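# Kobori marker set, twin tip

The Kobori is an alcohol-based marker made for illustration, comics and card art. Each pen has a brush nib at one end and a chisel nib at the other. The full range is 60 colours. We stock all of them as singles, and the boxed set holds the whole range in a plastic case that stands upright on a desk.

The ink is the same formula Loler used in its older round-barrel markers, so colours you already own will match. The barrel is now oval and won't roll off a sloped board. Caps are coloured to match the ink and have the number printed on the top, but please swatch before you commit. Several of the pale greys and the two lightest skin tones look darker on the cap than they do on paper.

## Paper

Kobori ink will bleed through ordinary sketchbook paper. Use a coated marker pad, or put a scrap sheet underneath. We sell the Prornilell pad in A4 and A3, 100 sheets each, and it takes three or four layers before the surface starts to pill. Smooth bristol also works well if you want to ink over the top.

Let the colour dry fully before using a technical pen. Water-based fineliners are fine over the marker. Under it, test first, as some of the cheaper black pens will smear.
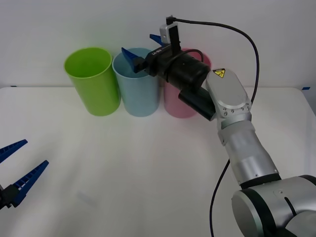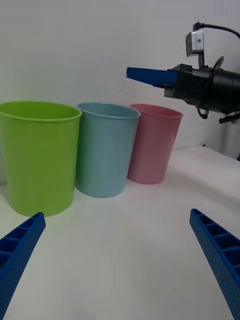
## Nibs and refills

Both nibs pull out with tweezers and can be replaced. Spare brush nibs come in packs of 2. The chisel nib wears slowly and most people won't need a new one for years. Refill bottles are sold for every colour except the metallic silver, which can't be refilled.

To refill, take out the chisel nib, drip ink into the barrel until the felt stops taking it up, and put the nib back. Store the pens lying flat for a day afterwards. Wear gloves if you mind having coloured fingers.

## What's in the boxed set

- 60 twin-tip markers
- Colourless blender
- Blank swatch card on marker paper
- Nib tweezers
- Plastic case with lid

The swatch card was laid out by Tetsuya Miyazaki, who also drew the cover art for the Drarnotholm colouring book we carry. It groups the colours by family, so it doesn't follow the number order in the case.

## Shipping

Markers go by road only because of the alcohol content. Allow extra time for Tasmania and WA. Opened sets can't be returned, but if a pen arrives dry, send us the colour number and we'll post a new one.

Page updated 18/04/2020. The warm grey singles that sold out in February are back in stock.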